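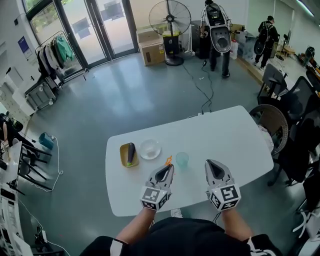 Automation | Safety | Interviews

Print this article
E-mail this article

The fault that stopped work at Bralmont for most of June began with a cable tie. The operations lead at the firm, which records people doing household tasks with hand-held grippers and uses the recordings to train robot arms, asked not to be named, but was willing to go through what happened in detail.

"The arm came down on a dinner plate at full speed," she said. "It should have slowed at 100 millimetres above the table. It thought it was still well clear. The plate broke, a piece went past the person on the stop button, and we shut everything off."

The arm, a two-handed unit supplied by Ovach, was running a table-setting task it had done many times before. It had been trained on 2,367 recordings, all of them made by people holding the same type of gripper the arm has on its wrists. The position of each gripper is worked out from printed marker cubes fixed behind the handle. If a cube moves on its mount, every position recorded after that is wrong by the same amount.

One cube had moved. A cable tie used to hold it had stretched, and the cube had tipped back by a few degrees. The recordings made with it looked normal when they were played back.

"You would not spot it by eye," she said. "I watched a good number of them afterwards, knowing what I was looking for, and I still couldn't have told you which ones were bad. The hand goes to the cup, the hand picks up the cup. It all looks fine."

The firm found 88 affected recordings. She had expected that so small a share would be drowned out by the rest, and said so at the time. The trouble was that nearly all of them were of one task, lifting and placing plates, so for plates the bad recordings made up a large part of what the arm had learnt from.

Asked whether the arm's own safety limits should have caught it, she said they should have, and that this was the part she was least happy about. The arm has a force limit, which worked. It also has a height limit, set in software, below which it may only move slowly. That limit had been switched to take its table height from the training data, to save measuring each table by hand.

"So the thing that was meant to check the data was using the data," she said. "I signed that off. It saved us ten minutes each time we moved a table, and at the time it seemed sensible."

The person on the stop button was standing at the correct distance and was wearing safety glasses. He pressed the button, but after the contact. She did not think he could have been faster. From the arm starting its descent to the plate breaking was well under a second.

Bralmont reported the incident to its insurer and brought in Nidetti, an outside inspection firm, which spent two days on site. Its report made 9 recommendations. She described most of them as things the firm would have told anyone else to do.

The table height is now measured and typed in by hand before every run, and a second person reads it back. The marker cubes are bolted on. At the start and end of each session the grippers are put into a fixed block and their readings compared, and if the two sets don't agree the whole session is thrown out. Breakable plates are no longer used when the arm is running, although people recording with the grippers may still use them.

"That one caused some argument," she said. "If you train on glass and test on plastic, you're not testing the same thing. The weight is different and it slides differently. But I wasn't going to have another plate go across the room while we discussed it."

There was also a change to where people stand. Several people may be recording in the same room, and before June it was common for them to carry on at one table while the arm ran at another. The arm now has its own room with a door switch. Opening the door stops it.

The work of recording itself has gone on much as before. People pick up vegetables, cups and plates and put them down somewhere else, for a few hours at a time, with breaks. She said the main complaint from those doing it was sore wrists, and that the bolts had made the grippers slightly heavier.

The 88 recordings have been kept. Bralmont intends to use them to test a checking tool it is writing with Abubakar, the software firm that handles its storage. The tool is supposed to pick out a tilted cube from the motion alone. At the time of our conversation it was finding most of the bad recordings and also flagging a lot of good ones.

Asked when the arm would go back to handling plates at normal speed, she said there was no date. It is running at a quarter speed, with melamine.

"It's slow to watch," she said. "I can live with that for now."

Related items
Door switches and light curtains: what small workshops use
Warehouse cart stopped after repeated false alarms
Who checks the training data?
Letters: stop buttons and reaction times

Print | E-mail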